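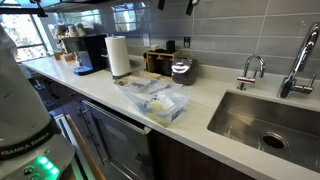
싱크대 옆 상판. 비닐봉지는 아직 못 뜯음.

주방 상판 정리 기록을 타래로 남긴다. 1월에 한 번 하다가 서랍에서 멈췄고 이번에는 상판부터 다시 시작. 순서는 생각나는 대로.

상판은 흰색 쿼츠. 밝아서 좋은데 커피 자국이 금방 보인다. 매일 밤 중성세제 조금 푼 물로 닦고 마른행주로 한 번 더 닦는다. 베이킹소다로 문지르던 건 그만뒀다. 광이 죽는 것 같아서. 확인해 본 건 아님.

뒤쪽 벽은 회색 큰 직사각 타일이고 가로로 엇갈려 붙어 있다. 유광이라 창이 그대로 비친다. 낮에는 얼룩이 안 보이다가 저녁에 조명 켜면 기름 튄 자리가 드러난다. 타일은 저녁에 닦는 걸로 정했다.

줄눈은 타일보다 밝은 색. 칫솔로 한 줄씩 하다가 절반쯤에서 손목이 아파서 쉬었다. 나머지는 다음 주.

싱크볼은 스테인리스 언더마운트. 상판 물을 그대로 쓸어 넣을 수 있는 게 제일 편하다. 대신 상판과 볼이 만나는 아래쪽 실리콘에 때가 낀다. 손가락으로 훑어 보면 안다. 면봉보다 헌 칫솔이 잘 들어갔다.

수전은 두 개. 오른쪽이 키 큰 거위목, 왼쪽이 작은 것. 작은 건 온수나 정수용으로 많이 다는 종류다. 둘 다 크롬이라 물방울이 마르면 점이 남는다. 설거지 끝나고 행주로 한 번 감아 닦으면 끝. 구연산은 한 달에 한 번만 쓴다.

두 수전 사이가 문제다. 손이 애매하게 안 들어간다. 얇은 행주를 뒤로 넘겨서 양쪽 끝을 잡고 당기는 방법을 Tolera Worku 님이 알려 줬는데 이게 제일 빨랐다. 감사.

키친타월은 어두운색 거치대에 세워 둔다. 벽걸이도 써 봤는데 한 손으로 당기면 계속 풀려서 포기. 자리는 벽 쪽. 싱크대에 바짝 붙이면 밑단이 젖어서 조금 떨어뜨려 놓았다.

다음은 봉지. 투명 비닐봉지에 자잘한 걸 한데 몰아넣었다. 흰 포장, 노란색이랑 파란색, 라벨 붙은 것들이 뒤섞여 있다. 겉에서 보이긴 하는데 찾으려면 결국 다 꺼내야 한다.

봉지에 몰아넣는 습관은 이사할 때 생겼다. 그때는 편했다. 문제는 봉지째로 몇 달을 간다는 것. 이번에는 뜯어서 나누고 봉지는 버린다.

나누는 기준은 간단하게 잡았다. 이번 주에 쓸 것, 언젠가 쓸 것, 왜 있는지 모르는 것. 세 번째는 하루 두었다가 버린다. 날짜 찍힌 건 날짜부터 본다.

담을 통은 Jusesham에서 나온 납작한 칸막이함을 주문했다. 6칸짜리. 서랍 깊이를 먼저 쟀어야 하는데 주문하고 나서 쟀다. 다행히 들어간다.

라벨은 마스킹테이프에 유성펜. 라벨기도 Prarnusex 걸로 장바구니에 넣었다가 뺐다. 테이프가 떨어지면 그때 다시 생각하겠음.

Orysia Stetsiuk 님이 상판에 물건을 얼마나 두냐고 물어봐서 답. 늘 두는 건 키친타월 하나만으로 정했다. 주전자는 쓸 때 꺼낸다. 양념은 전부 하부장. 요리할 때 허리를 숙이게 되는 건 맞는데 익숙해졌다.

하부장은 어두운색이라 손자국이 남는다. 손잡이 근처만 자주 닦는다. 극세사에 물만 묻혀도 지워진다. 세제를 쓰면 오히려 뿌연 줄이 생겼다.

상판 전체를 닦는 데 걸린 시간은 타일 포함해서 90분쯤. 중간에 전화 받은 시간도 들어가 있다. 평소 밤 청소는 금방 끝난다.

배수구 얘기를 빼먹었다. 원형이고 거름망은 매일 비운다. 뜨거운 물은 끓는 물 말고 한 김 식힌 걸로 붓는다. 배관 쪽은 잘 몰라서 조심하는 편.

행주는 상판용, 싱크볼용을 따로 쓴다. 색이 같아서 자꾸 섞이길래 상판용 모서리에 실로 표시했다. 바느질은 엉망이지만 구분은 된다.

행주 삶기 질문도 하나 왔는데 나는 안 삶고 세탁기 고온으로 돌린다. 수건이랑 같이 안 넣고 행주만 모아서. 건조는 창가.

남은 일. 줄눈 나머지 절반, 봉지 뜯기, 서랍에 칸막이함 넣기. 봉지는 오늘 저녁에 할 생각이다. 버리는 게 많이 나오면 그것도 적겠다.

거치대 어디 거냐는 질문이 와서 찾아봤는데 주문 내역이 안 남아 있다. Flinwood였던 것 같기도 한데 확실하지 않음. 찾으면 이 타래에 덧붙인다.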